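Speaker notes: Preparing a team logo for small sizes and single-color use
Gudrun Solheim, 30 October 2026

Slide 1. Title
Introduce self. Mention that the files are linked on the last slide. Questions at the end, except for file format questions, which can be asked at any point.

Slide 2. Scope
The talk covers production, from approved sketch to delivered package. Concept work is left out. The running case is the badge for Restgate, a gaming team with two rosters and one stream channel. Illustration by Zlata Kobzar. Vector cleanup and export by me. Nikola Mazurek handled the jersey printer.

Slide 3. Where the mark has to work
Stream overlay corner, channel avatar, chat emote, jersey chest, sleeve, tournament bracket. The bracket is the hard one. Organizers scale the file themselves and often place it on a background they have not told you about.

Slide 4. The first vector file
The traced file had 1,764 anchor points. Most were in the fur texture along the jaw. Auto-trace puts a point at every change in direction, including those that come from pencil grain. After redrawing, the same shape used 697 points with no visible change at avatar size.
Click through to the before and after outlines. Leave each one up long enough for the back row to read.

Slide 5. Redrawing by hand
Place points at the extremes of each curve. Keep handles horizontal or vertical where the shape allows. Do not merge the outline and the fill until the stroke weights are approved. Restgate asked for a heavier outline after approval, and the expanded strokes had to be rebuilt. Almost 21 hours were spent on that change alone.
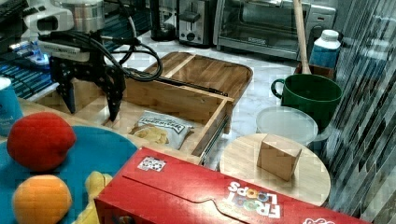 Slide 6. Stroke weight at small sizes
A stroke that looks correct at poster size closes up in an emote. Two options: scale the stroke with the artwork and accept the loss, or draw a separate small version. We drew a separate version. It drops the inner ear line, the second highlight on the eye and all of the fur. The teeth are reduced to one shape.
Say clearly that the small version is a new drawing. It gets its own file name and its own approval.

Slide 7. Single color
Start from the silhouette. Fill it solid, then cut out only what is needed to read the face. Inverting the full-color file gives a negative that looks wrong around the eyes, and the light version therefore has to be drawn too. Évan Carré's version for Hedley is a good reference. Show it next to ours.

Slide 8. Outer border
Overlays sit on moving game footage. Without a border the dark parts of the mark disappear. Use one offset path around the whole badge, joined, with rounded corners. Check the inside corners after offsetting. Small loops appear there and cut plotters will follow them.

Slide 9. Color values
Supply screen and print values separately. The Restgate orange is outside the print range, and the closest match was picked from a fabric swatch. Record the chosen value in the package. Khrystyna-Mariia Vasylenko had to redo the Ilberg sleeves in April when the only value on record was read off a screenshot.

Slide 10. Package contents
Full color, small version, dark single color, light single color. Each as vector and as transparent bitmap. One page of usage notes, plain text. Source file in a separate folder, included only if the contract says so.
Pause for format questions.

Slide 11. Rights
Brief. State who may edit the mark and who may sell goods with it. Restgate holds both. Hedley holds only the second, and edits go back to the designer.

Slide 12. Links and questions
If time is short, skip slide 8 and go straight to color values. Leave the link up during questions.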